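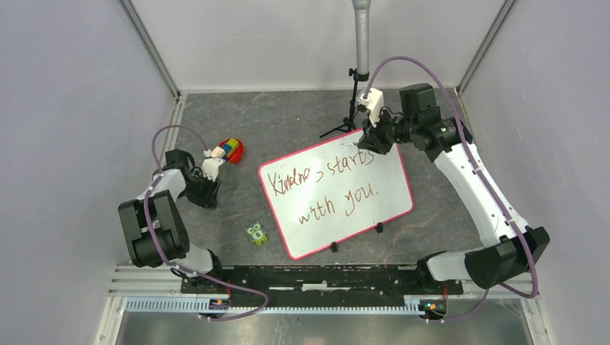 Nowhere near as hard as the brochure made it sound, one guest wrote after her first Ganura weekend, and would we please stop telling people to train for it. She had done stairs at work for three months and felt cheated. We have since toned down the brochure.

About Ganura Walks

Ganura runs guided walking trips for grown-ups who like being outdoors and also like a chair at the end of it. We are based in Vernmont, in a former feed store between the post office and a bakery that accounts for most of our overhead. We lead day walks, weekends and one long trip a year, which starts in May, when the upper trails are usually clear of snow and the black flies are just getting organized.

How we got here

The company started as a walking club that was bad at being a club. Meetings ran long and dues came in late, but the walks were good and people kept bringing their cousins. At some point the cousins outnumbered the members and offered to pay. We got insurance, a van and a first aid certificate each, in that order, and the state would like it known that we now do it in the proper order.

The van is gone. The insurance has grown.

Where we walk

Most of our day walks are on the Karakaya loop, which climbs 800 feet through beech woods, comes out on open rock and goes back down by the old quarry road. It takes most people a morning. You will be told there is a view of the lake from the top, and on a clear day there is. On other days we point to where it would be.

Weekends are based at Pirum, a farmhouse with bunk rooms, a wood stove and hot water for the first few people who ask. The walks from the door run from an easy river path to a ridge route we don't offer to anyone who arrives in new boots. Breakfast is at 7. It is also over fairly soon after 7, so please plan around that.

The long trip changes every year. Details go out to past guests first, and they are not always generous about sharing them.

What we're like

Our groups are small and the pace is set by whoever is slowest, who is often the guide. We stop for birds, for lunch, and for anybody who needs to redo a sock. We don't do team-building. If your office books a day with us, your team may come back built, but you'll have to take that up with them.

Guides carry first aid kits, spare layers, maps on actual paper and more trail mix than seems reasonable. They know the ground well. Ask them about trees and you'll get a good answer - ask them about the weather and you'll get a shrug with a rain jacket in it.

Dogs are welcome on the river path and the Karakaya loop if they stay on a leash. At Pirum the farm has sheep, and the sheep were there first.

Getting in touch

The office is open most weekday mornings. If the door is locked, try the bakery. Email is better than the phone, and either is better than the contact form, which we are told is being fixed.

Page last updated Thursday, December 6, 2018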